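Brulholm Shared Workshop: Frequently Asked Questions

Who can use the workshop?

Anyone over 16 who lives in the Brulholm or Anonau area. You don't need to be a tradesperson. Under-18s need a parent or guardian on site the whole time, not just for drop-off.

Do I have to be a member?

Yes, unless you are booked into a class. Membership is $30 a month and covers bench time, hand tools and the small power tools. Timber, glue, sandpaper and finishes are extra. You can cancel at any time and we don't refund part months.

How long can I book a bench for?

Up to 4 hours at a time, twice a week. If you don't show up within half an hour of your start time the bench goes to whoever is waiting. Bookings open at 9 am on Monday for the week ahead.

Can I bring my own timber?

Yes. Check recycled timber for nails and screws before you come in. We don't allow treated pine through the thicknesser or the saws, and we don't allow anything painted before you know what the paint is. If you're not sure, leave it in the ute and ask first. 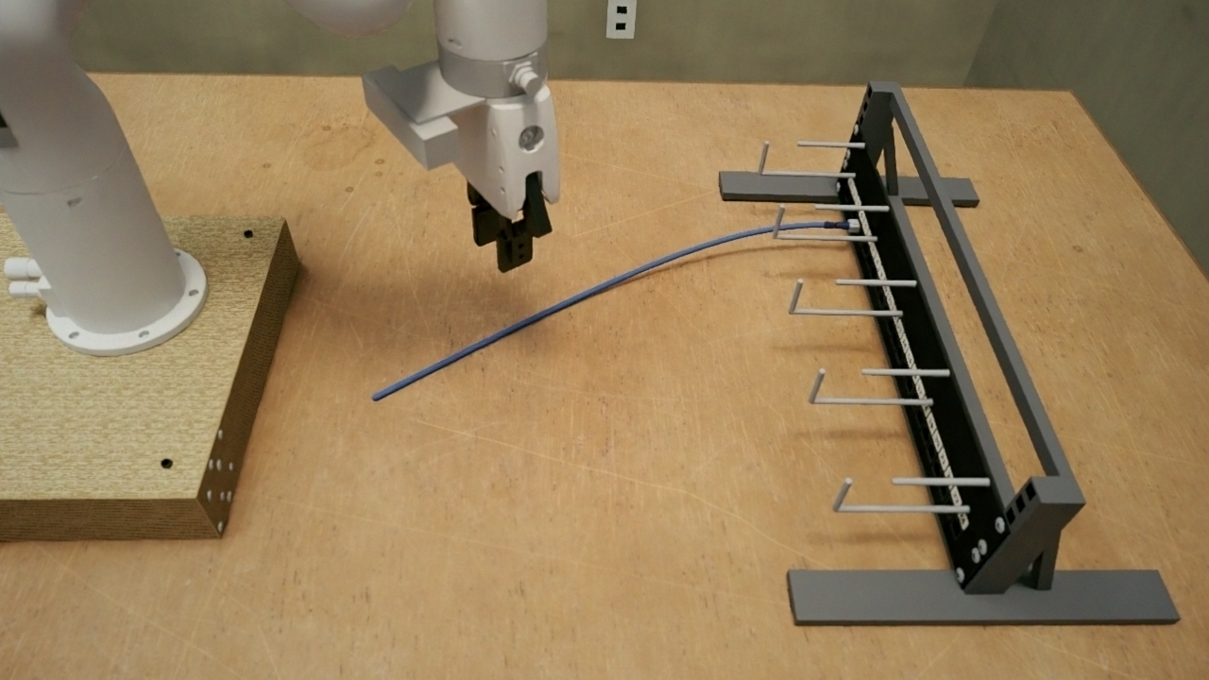
What should I know about using cork or other soft sheet material?

Cork cuts cleanly with a sharp utility knife and a steel rule. Take several light passes and change the blade often. Composition cork has a speckled tan look, and plenty of other materials are coloured to match, so go by the label and not by the colour. The thick block under the white arm has that same cork-like surface with darker brown edges, and a finish like that shows every uneven cut along the side. If the edge of your piece will be seen, cut it slightly oversize and sand it back with 180 grit on a flat block. Contact adhesive has to be used outside under the awning.

Can I leave a project overnight?

Glue-ups can stay on the rack by the roller door for two nights. Put your name, phone number and the day on it in pencil or masking tape. Anything bigger than a bedside table needs to be arranged beforehand.

Do you sharpen chisels and plane blades?

We don't do it for you, but there are stones and a honing guide at the end bench. Adaeze Nnaji runs a sharpening class in May. It fills up early.

Where do I park?

Use the gravel area off Briggs Lane. The spots out the front belong to Pirkico and they will ask you to move.

What happens if I break something?

Tell the supervisor and put a red tag on it. We don't charge for normal wear, including blades and bits.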